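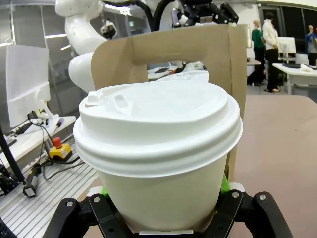 Vultis opens its Skimudlow shop one Thursday evening every September, and I'd been meaning to go for three years running before I finally got myself in the car. I'm a maintenance person by trade (bottling lines, mostly), so what I wanted to see was how they look after the cup cell, the one with the white arms. I got a good long look! The gripper has two angular black fingers with little silver screws in them, and a paper coffee cup with a snap-on lid sits up between the two of them, with a brown cardboard carrier right behind it. I parked myself at that table and didn't move much for the next hour and a half.

The job is simple to say and annoying to do. Pick up a cup, put it in the carrier, take it out again, all without popping the lid or denting the sides. A paper cup gets narrower toward the bottom, so if you squeeze it low it wants to ride up, and if you squeeze it high you're pushing on the rim and the lid goes. The tech running the evening told us they'd spent most of the summer on finger height alone. I believe it. I once lost a whole week to a guide rail that was a hair too low.

They keep a log for every set of fingers, and she let me page through it (paper, in a binder, bless them). The set on the arm that night was number 37 and had 1321 picks on it. At 2000 the fingers come off whether they look tired or not. The screws get wiped, checked for thread wear and put back with a dab of the weak threadlocker, the kind you can undo by hand. Somebody used the strong stuff last winter and they had to heat the screws to get them out, and there's a very cross note about it in the binder, underlined twice.

After a finger change they redo the zero. I got to see that part up close: close the fingers on a gauge block, read the number, open, close again, five times over. If the readings don't agree they take it all apart and start looking for grit. Then the camera check, which uses a printed card from Zullard, and then a slow run with an empty cup before anyone lets it go at full speed. The whole routine is on a laminated sheet and she still read every line out loud. I need to get my own crew doing that.

I asked about cables, because cables are what kill everything where I work. There are black ones across the table and down on the slatted aluminum base, and I wanted to know how often they go. Her answer was the connectors go first, from being unplugged by people in a hurry. They now swap the plug ends on a schedule and stick a dated tag on each one. She also made each of us find the emergency stop before she started anything, the usual red mushroom on a yellow box, right there on the table in easy reach. Good habit.

A man next to me wanted to know what it cost and got a polite smile. I asked about spares and did better: a pair of fingers is $109 from Yokoyama, and they keep four pairs on the shelf.

Coffee was in the front room, and the cookies were gone by the time I made it over there. Parking is around the back, by the loading dock, and the sign is small, so go slow or you'll end up on the highway again like I did.

Posted in September by the Line Two Blog

Recent posts
Greasing the capper without greasing the floor
Zullard test cards: are the cheap ones okay?
My trip to the Skimudlow tool swap
Five bad labels and one good one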